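# Feira de flores de Sales volta ao largo da estação no domingo

A feira de flores de Sales regressa este domingo ao largo da antiga estação, depois de duas edições realizadas no pavilhão desportivo por causa das obras no pavimento. As bancas abrem às 8h30 e a venda prolonga-se até às 17h, com entrada livre.

A mudança era pedida pelos produtores desde o ano passado. No pavilhão, a temperatura subia depressa ao fim da manhã e as flores de corte aguentavam pouco tempo nas bancas. O largo tem sombra do lado nascente durante boa parte do dia e três pontos de água, um deles instalado durante as obras.

"Quem vende flor precisa de água perto e de ar a circular", afirma Benedito Teixeira, que coordena a feira e produz bolbos num terreno à saída da vila. "No pavilhão tínhamos de ir encher baldes aos balneários. Perdia-se tempo e molhava-se o chão todo."

Os produtores inscritos vêm sobretudo do concelho e das freguesias vizinhas. A maior parte traz flor de corte da época, com destaque para a tulipa, mas haverá também plantas aromáticas, arbustos em vaso, sementes e bolbos para plantação no outono. As encomendas de bolbos podem ser feitas no próprio dia e levantadas em outubro, no armazém da cooperativa.

## Preços mantêm-se

A organização decidiu manter a taxa de ocupação das bancas no valor da última edição. Os ramos continuam a ter preço livre, fixado por cada vendedor, mas passa a ser obrigatório afixá-lo em local visível. A regra surgiu depois de várias queixas de visitantes que só ficavam a saber quanto pagavam quando o ramo já estava embrulhado.

Também muda a forma de embrulhar. O papel plastificado deixa de ser permitido e cada banca recebe, à chegada, um rolo de papel pardo fornecido pela Katetti, a papelaria da Rua do Moinho. Quem precisar de mais papel durante o dia pode comprá-lo na banca de apoio, junto à entrada principal.

A época da tulipa começou mais tarde este ano. As noites frias de fevereiro atrasaram a floração nos terrenos mais baixos, junto à ribeira, e alguns produtores chegaram a ponderar não participar. Segundo Benedito Teixeira, o atraso acabou por ser favorável, já que as variedades que costumam estar no fim quando a feira se realiza chegam agora com o botão ainda fechado.

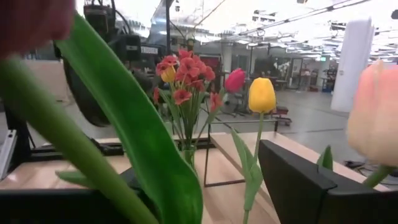 O conselho que dá a quem compra é escolher flores com a cor já visível, mas sem as pétalas abertas. Em casa, os caules devem ser cortados a direito, com uma faca bem afiada, e colocados em água fria, numa jarra que os ampare. A tulipa continua a crescer depois de cortada e inclina-se para a luz, pelo que convém rodar a jarra de vez em quando. A água deve ser mudada de dois em dois dias.

"As pessoas põem a jarra ao lado da fruteira e depois queixam-se de que as flores não duram", diz. "A fruta madura estraga a flor. É pô-la noutro sítio, longe do aquecedor também."

Os narcisos pedem outro cuidado. Recém-cortados, libertam uma seiva que prejudica as restantes flores, e por isso devem passar algumas horas sozinhos em água antes de se juntarem a um ramo misto. Nas bancas de Sales vão ser vendidos à parte, em molhos.

## Oficinas durante a manhã

O programa inclui duas oficinas, ambas na sala de espera da antiga estação. A primeira, às 10h, é dedicada à montagem de ramos simples e destina-se a adultos. A segunda, às 11h30, ensina crianças a partir dos seis anos a plantar bolbos em vaso. As inscrições são gratuitas e fazem-se na banca de apoio, por ordem de chegada, até ao limite de lugares. O material está incluído, mas pede-se aos participantes na primeira oficina que levem tesoura de poda, se tiverem.

À tarde, a partir das 15h, a viveirista Nustano apresenta no largo uma coleção de roseiras trepadeiras adaptadas a muros virados a norte. A empresa participa pela primeira vez e terá plantas para venda, além de um técnico disponível para responder a perguntas sobre poda e doenças. Quem quiser opinião sobre uma planta doente pode levar uma folha ou um ramo pequeno dentro de um saco fechado.

A biblioteca municipal associa-se com uma mesa de livros usados sobre jardinagem e horta. A receita reverte para a compra de novos títulos da mesma secção, que não é atualizada há vários anos.

## Trânsito e estacionamento

A Rua da Estação estará cortada ao trânsito entre as 6h e as 19h, no troço compreendido entre a farmácia e a passagem de nível. O acesso dos moradores faz-se pela Travessa do Forno. As cargas e descargas dos vendedores são permitidas até às 8h e, novamente, depois das 17h30.

O estacionamento mais próximo é o do campo de jogos, com 300 lugares, a poucos minutos a pé. Está também disponível o terreno em frente ao mercado, mas o piso continua irregular e não é aconselhado a carros baixos. Os lugares reservados a pessoas com mobilidade reduzida ficam na lateral da estação, com entrada pela Rua do Moinho.

A carreira que liga Jerno a Sales terá paragem provisória junto à escola primária durante todo o dia, uma vez que a paragem habitual fica dentro da zona cortada. Os horários são os normais de domingo. O último autocarro de regresso a Jerno parte às 18h10.

Na última edição, a organização registou 400 visitantes no pavilhão, um número abaixo do habitual que Benedito Teixeira atribui à chuva e à distância em relação ao centro. Para este ano não avança previsões. "Se não chover de manhã, a gente vem. Se chover, vem menos gente e vende-se mais barato ao fim do dia", resume.

Em caso de mau tempo, a feira mantém-se no largo e as bancas são montadas debaixo do alpendre da estação e em duas tendas cedidas pela junta de freguesia. Só haverá adiamento se for emitido aviso de vento forte. Nesse caso, a nova data será afixada na porta da junta e na montra da Katetti até ao final da tarde de sábado.

As flores que sobrarem podem ser entregues na banca de apoio depois do fecho – a organização fará com elas ramos para o lar e para o centro de dia, a distribuir na manhã seguinte. Os vendedores que queiram contribuir devem deixar os baldes identificados com o número da banca, para que possam ser devolvidos.

As inscrições para produtores estão encerradas. Os pedidos para a edição de outono, dedicada a bolbos, crisântemos e árvores de fruto, começam a ser recebidos em junho na sede da junta, durante o horário de expediente.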